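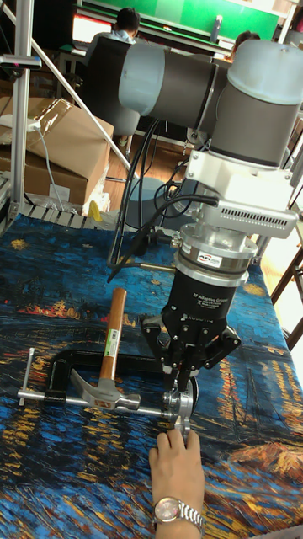

Brosau Tool Loans is looking for a part-time tool assistant to check, mark and put away hand tools at our Warraich Road store. We lend to households, allotment holders and small repair groups, and the stock is mostly ordinary things that people need for a weekend and then not again for a year. A black C-clamp with a sliding T-handle and a claw hammer with a light brown wooden handle are typical of what you would have in front of you. On that hammer the small white and green sticker sits near the middle of the handle, and we would like the same done on every hammer we own. At present the stock is marked in several different ways, some of it in paint.

The post starts in January and runs for 7 months in the first instance. It is 15 hours a week, mornings, term time and holidays alike. Pay is on the Maver scale, point 5, paid monthly.

What the work involves

Checking returned tools against the loan sheet.
Looking over hammers for loose heads and split handles.
Running clamp screws through their full travel and cleaning the threads. Swivel pads go missing more than any other part, so check the pad is there and turns.
Pulling out tape measures to full length and checking the hook and the lock. We have several sorts, including round ones, and they are shelved together.
Marking tools and entering them in the stock list.
Putting aside anything that needs repair, with a note saying what is wrong with it.

The stock list has up to 4,000 entries, many of them for things we no longer hold. Part of the job in the first few months will be going through it shelf by shelf with Rafia Bhutto, who manages the store. Hammers and clamps come first.
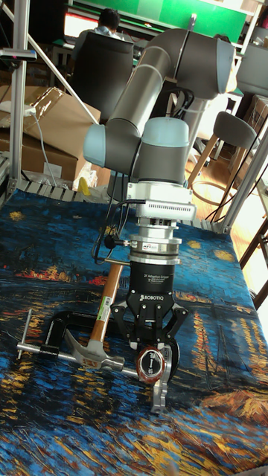
Who we are looking for

You should know the common hand tools by name and be able to tell a worn one from a broken one. You do not need a trade qualification. We have taken on people from joinery, from school technician posts and from hardware shops, and all of them managed well.

You will need to:

Lift and carry boxes of tools — the larger clamps are heavy, and they come in by the boxful.
Write clearly.
Use a simple spreadsheet.
Be polite to borrowers who bring things back late.

Experience of sharpening or re-handling would be useful. Please mention it if you have it, with a line or two about what you have done. Lefteris Sfakianakis does most of our repairs and could pass some of the hammer work to the new assistant. 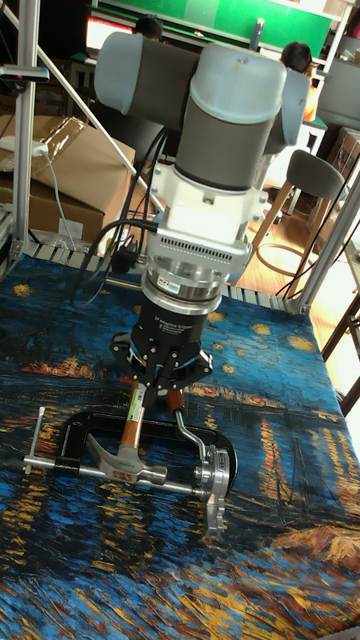 Repairs are done in the mornings as well, so the two of you would usually be in at the same time. Gloves and eye protection are provided. Please wear sturdy closed shoes of your own.

How to apply

Send a letter of no more than two sides, with the names of two referees, to Irfan Orakzai, Brosau Tool Loans, 223 Warraich Road. Put "Tool assistant" on the envelope. Applications close at the end of December 2024. We do not need a CV, though you may enclose one.

Short interviews will be held at the store. They include a practical task: you will be given a mixed box of tools and asked to sort it into fit to lend, needs repair and scrap. There is step-free access from the yard — tell us beforehand and we will have the gate open.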